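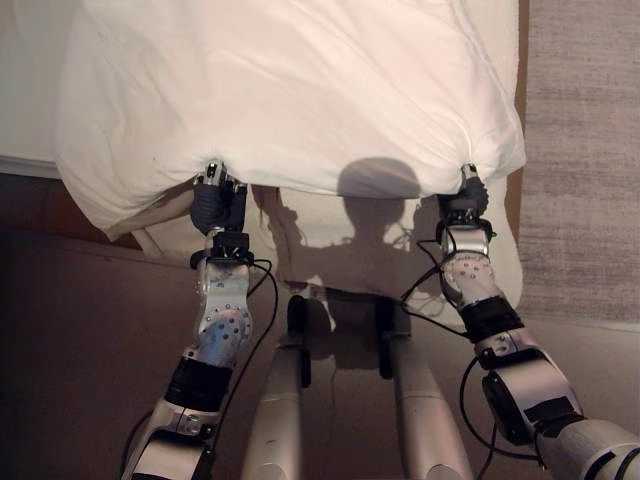

El descanso como patrimonio doméstico

Durante generaciones, la ropa de cama figuró entre los bienes más cuidados de la casa. Los inventarios notariales de la comarca de Cuevas la enumeraban antes que la vajilla, y en los ajuares se anotaban las iniciales bordadas, los remiendos y el lugar del arcón que correspondía a cada pieza.

El archivo municipal conserva 43 de esos inventarios, estudiados por la historiadora Jummai Shehu para la muestra que abrirá sus puertas en marzo. Su trabajo señala que las sábanas de lino podían pasar por tres herederas antes de convertirse en paños de cocina. Las plumas, en cambio, se renovaban con mayor frecuencia y se compraban en ferias situadas a veces a alrededor de 200 kilómetros.
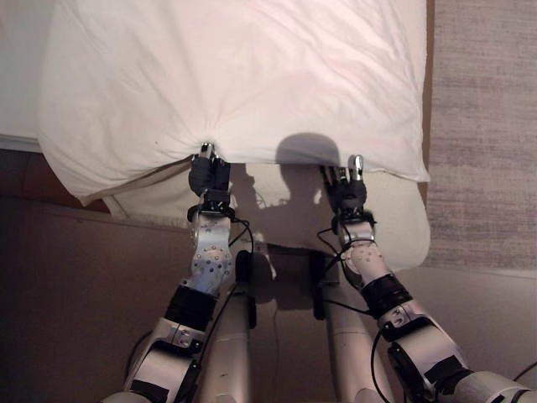

La llegada del algodón industrial modificó ese orden. Los precios bajaron, el bordado quedó reservado a las bodas y el lavadero público perdió su función semanal -- aunque el de Cuevas se mantuvo abierto hasta que la red de agua alcanzó los barrios altos.

La muestra reúne 21 piezas textiles, entre ellas una colcha de novia cedida por el coleccionista Barnabás Kun, quien ha pedido que se exponga sin restaurar. La institución ha aceptado la condición, con una vitrina de luz atenuada y controles periódicos de humedad.

Las visitas guiadas comenzarán a las 9 de la mañana y precisarán inscripción previa en la secretaría del archivo.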